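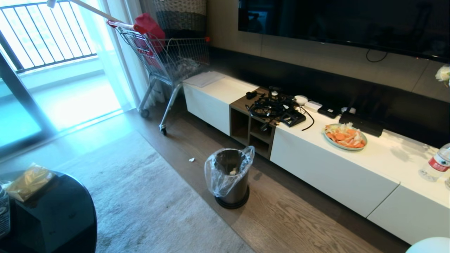

Wednesday, evening

Started with the living room at the Corkenier building, third apartment of the day. I stood at the door with the tablet and waited for the machine to make its plan. It takes its time with a room like this. The floor it understands at once: rug, trash can, a little white thing on the wood beside it. Then it comes to the long white cabinet under the television and it puts a yellow mark on nearly everything, and yellow means that I must answer.

Cables, all in one heap, with adapters and boxes in between. Touch or leave? I pressed Leave. The small round white device, Leave. The plate with the orange food and the pale pieces, Clear. The papers at the other end, Leave. I will write here what I did not write in the report: in the old way I would not have had one thought about this. I would take the plate in my left hand and go with the cloth around the cables with my right, and be in the kitchen already.

Now I have 14 minutes for a living room, the same as before the machines came, but my minutes are of another kind. Before, I was tired in the back and in the knees. Today I am tired in the eyes and somewhere behind them. My knees are good, I have to be fair. In September I still went down the stairs sideways in the evening, holding the rail, and now I go down like a normal person.

Sinness has 173 apartments in our district and the plan is that each of us will look after two machines at the same time, in two apartments on the same floor. Until now I have one. I tried two on one morning and I did not like it. I was always in the wrong apartment. When I was answering a question about a towel, the other one was standing in a hallway with its light blinking, like a child who waits to be picked up from school.

The work has a new name also. We are no longer cleaners, we are "room leads." On the pay slip it is still the old word. The raise is small but it is real, and I have put it aside each month so that I can see it.

What I miss is strange. I miss the order of my own hands. I always began at the window and finished at the door. The machine begins wherever it has the most certain thing, so it will do a piece of floor, then one spoon, then a piece of floor again. I am learning not to look at it. In the training at Rornstead they told us to trust the result and not the road. I wrote this down in my notebook and I agree with it when I am at home.

After lunch I had the side with the round black table. Black and shiny is the worst for it. It sees the lamp in the table top and asks me if the lamp must be moved. I answered No two times and then I put the question to sleep. The spoons I sorted by myself, the white plastic ones and the metal ones, because the tablet offers only one word for all of them, "cutlery," and then everything goes to the same place. The two remotes it found very well. It knows remotes better than I know them.

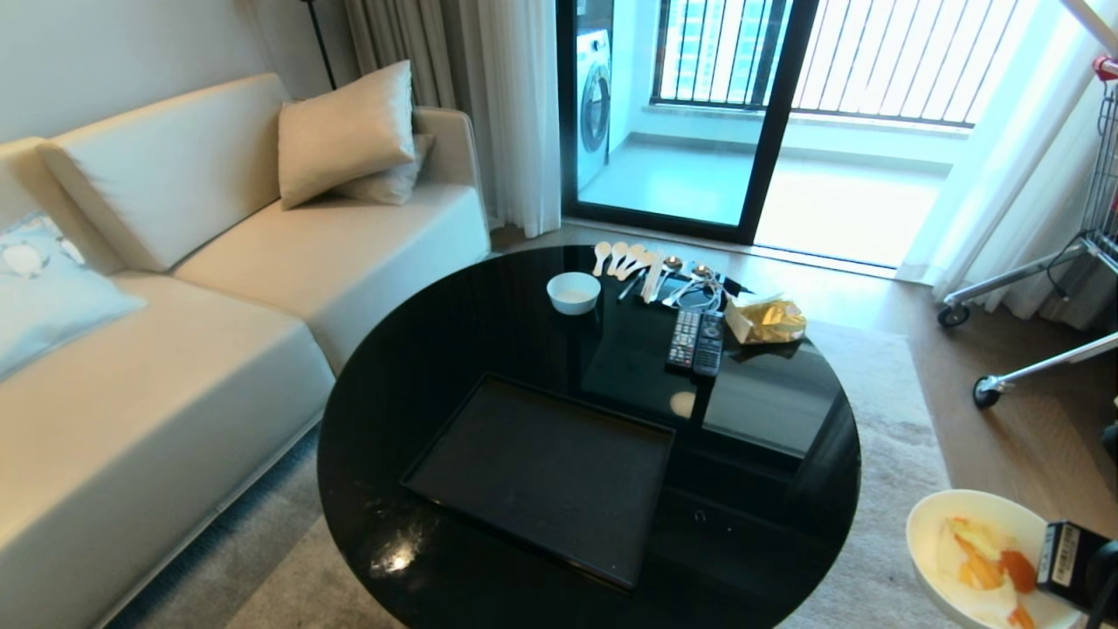

A room with so many small things should not be given to a machine at all, one of the others said while we were changing our shoes, and she would write this to the office if I would sign too. She thinks that we teach it with every answer, and that on the day when it has no more yellow marks we will receive a nice letter. I said that I had thought about it. She asked what I had thought, and I had no good answer, so I said that the letter would come with the signing or without it. She was not satisfied with me. I was not satisfied either.

I counted my answers afterward, it is in the tablet under my number. More than 500 since Monday morning. For each one there was a thing which I knew and the machine did not. When I see it like this I am a little proud, and then I think about the letter.

The list from the office arrived at six. They want to try the Trình software next month on our floor. It asks fewer questions, they write, and it can learn the habits of one apartment. I would like to know if it will also learn my habits, to begin at the window.

Tomorrow apartment 23 first, then laundry. I must bring the small cloth for the screen of the tablet and pay back the coffee from today. I have not signed yet. The paper is in my bag, in the pocket with the gloves.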